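4.2 Layers on the bed

We came to the bed rather late in the study. The first round of home visits had been planned around kitchens and front halls, where we expected most of the sorting and putting away to happen, and it was Parveen Virk, reading back through her own visit notes one evening, who pointed out how often people had walked us straight past those rooms and sat us down at the foot of a bed to talk. Of the 56 households in the Lorkmont sample, a good many used the bed during the day as a table, a folding bench, a place to set things down while deciding where they belonged, and now and then as a sofa for watching television. We had no code for any of this, and so in September we went back to the transcripts and made one.

What we ended up calling "layering" covers two habits that our participants tended to talk about in the same breath. The first is the plain matter of having more than one cover on the bed at once, usually a flat, hard-wearing one and a soft, thick one. The second is the way small belongings come to rest on top of those covers over the course of a day. Farzana Baloch has suggested, and the rest of us have come round to her view, that the two habits are related. A patchwork or quilted cover seems to invite things to be put down on it in a way that a bare sheet does not, and several people told us they would never set a box on the plush blanket but thought nothing of setting one on the quilt. One participant, a retired tailor with a great fondness for denim, put it to us very nicely: "The soft one is for people. The other one is for whatever people are carrying."

Figure 8 gives a good sense of how these layers can share a single bed, with the thick blanket taking up the far half and the patchwork the near half, and a couple of small things lying out on the latter.
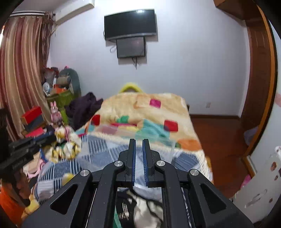 Figure 8. Bedroom with two covers in use: a cream and beige plush blanket with colored patches toward the wall, and a blue and white patchwork cover with a cream fringed edge nearer the viewer. A clear plastic container and a small yellow object rest on the patchwork.

The fringed edge deserves a word or two. We had treated borders and trims as decoration and nothing more, but when we asked people to tell us how they made the bed, the edge of a cover came up again and again as the thing they steered by. They pulled until the fringe was straight, or until it hung down evenly at the side, and only then smoothed out the middle. Plush blankets gave much more trouble. They bunch up into folds, they are heavy to shake out, and a pattern of rounded patches offers very little to line up with the mattress. Quite a few participants had simply given up on getting the thick blanket flat and were happy to leave it rumpled as long as the cover beside it looked neat.

Screens matter here too, and more than we first allowed for. Where a television hangs on the bedroom wall, as it does in Figure 8, the bed is likely to be sat on long before anybody sleeps in it, and the covers get pushed about accordingly. Shamim Usmani's interviews contain some lovely passages on this, including a long account of a family of four who each had a favorite corner and a favorite blanket to go with it. In such rooms the tidying was seldom done all at once. Someone would straighten one cover, carry one thing away, and sit down again.

We should be careful about how far to take this. Our visits were made in the daytime, roughly 400 items were logged across all the beds we saw, and a bed at midday may have little in common with the same bed at ten at night. Ezequiel Esquivel is now working through the evening diaries that participants kept for us, and we return to those in Section 4.3, where the question of what gets moved to a chair, and what goes back in its box, is taken up at more length.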